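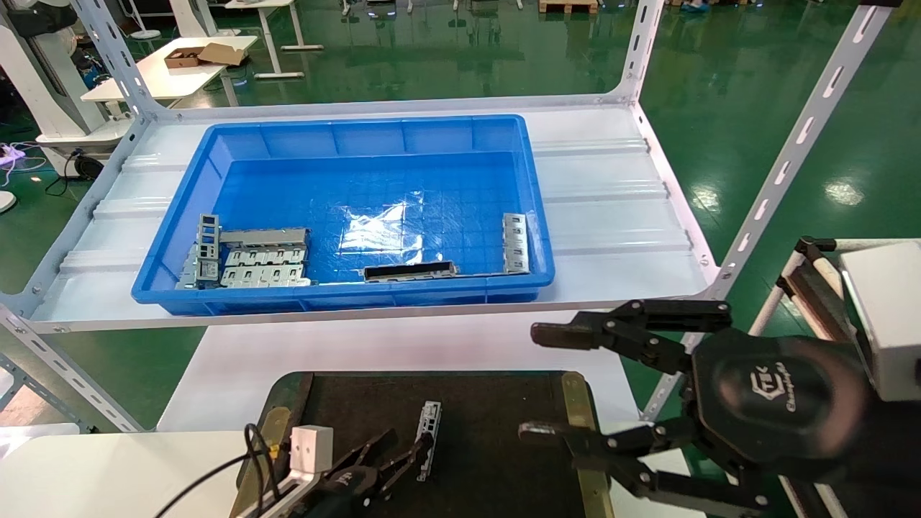 5 min read

A sorting cell at the Bataineh parts plant is back at work after a fault that kept its right gripper from letting go, and the people who tracked down the cause are pretty thrilled with what they found. The trouble came down to a single number in a settings file, and the fix is already going out to every Skitau cell that could have the same problem.

The cell has a simple enough job. It takes perforated metal brackets out of a blue crate on the shelf, sets them one at a time on a black mat below, and passes them on for checking. It had been running well since it was installed, and by February it was trusted to work through the quiet hours with one operator looking after it and two other machines.

Shortly after 4 a.m., the right gripper closed on a bracket and stayed closed. The arm did what it was told next, which was to move back up toward the crate for another part. It was still holding the first one. The bracket caught the front rail of the shelf, the arm pushed against it, and the force limit tripped. Everything stopped, exactly as it should. The operator was on the other side of the guard line and wasn't hurt. The bracket had a bent corner and the rail had a scratch, and that was the whole of the damage.

"I'd love to tell you it was dramatic, but it was a clunk and then a red light," said Najwa Saliba, who leads the automation group at the plant. "The stop worked beautifully. What bugged us was everything before the stop. Why did the arm think its hand was empty?"

That question took her team 6 days to answer, and this is where it gets really interesting!

The first suspect was the gripper hardware. Technicians took the fingers off, looked over the joints and the bolts, and put the whole thing through 1,000 open and close cycles on a bench. It opened every time. They swapped the cable next, then the power supply, and ran the cell at low speed with the fence closed. It opened every time there too, and for a while the team had a perfectly healthy machine and no explanation.

The break came from Hywel James, a controls engineer with Conik, the company that put the cell together. He noticed that the bench tests had all been done with the fingers empty or closed on a solid test block. The real parts have rows of slots punched through them. When a fingertip lands so that the edge of a slot sits under the pad, the pad can hook on it a little. The motor then needs a touch more push to open than it does with a smooth part.

A touch more push should have been no trouble at all, because the motor has plenty to spare. But an update to Skisov, the software that runs the cell, had brought in a new way of watching the motor during release. If the fingers didn't start moving within 300 milliseconds, the software gave up on the command to protect the motor from overheating. It wrote a line to the log and marked the release as finished. It didn't raise an alarm, and it didn't try again.

"So the hand says 'I couldn't do it,' and by the time that message reaches the arm it has turned into 'all done,'" James said. "I read that bit of code and got up and walked around the building. Then I went and hooked a bracket on the pad on purpose, and it failed on the third try. Best moment of my month – I may have shouted."

Once the team could make the fault happen whenever they liked, the rest moved quickly. The new version of Skisov treats a release that doesn't start as a failed release. The gripper tries again with a small wiggle, and if the fingers still haven't moved, the arm holds where it is and calls the operator over. The arm also has to see that the gripper is open before it leaves the mat, using the finger position and not just the command history.

Two changes were made to the cell itself. The mat position has been shifted in the program so the arm pulls straight up after a release and clears the shelf rail before it turns. The fingertip pads are being replaced with a slightly firmer kind that doesn't sink into the slots as easily. The old pads stay on the grippers that only handle flat, unpunched parts.

Skitau has asked sites on the affected version to run their cells with a person at the panel until the update is in. It takes under 30 minutes to install, and the cell has to be powered down fully and brought back up for the new release check to load. A plain restart from the panel won't do it, and one site has already been caught out by that.

Saliba is especially pleased about the log. The line recording the abandoned release had been there all along, filed with routine messages about motor temperature, and her group went back through older records and found several more just like it from earlier shifts. In each of those cases the part had come loose by itself before the arm moved off. Those messages now show up in yellow on the operator's screen, with the time and the gripper they came from.

"We had the clue sitting in our own files," she said. "Now the folks on shift get to see it first, and they're really good at spotting this stuff."

The cell is running day shifts for now. Overnight work starts again when the firmer pads arrive and have been through a full set of release tests with the slotted brackets. James plans to be there for the first night, and he's bringing the bent bracket with him so it can go up on the wall by the panel.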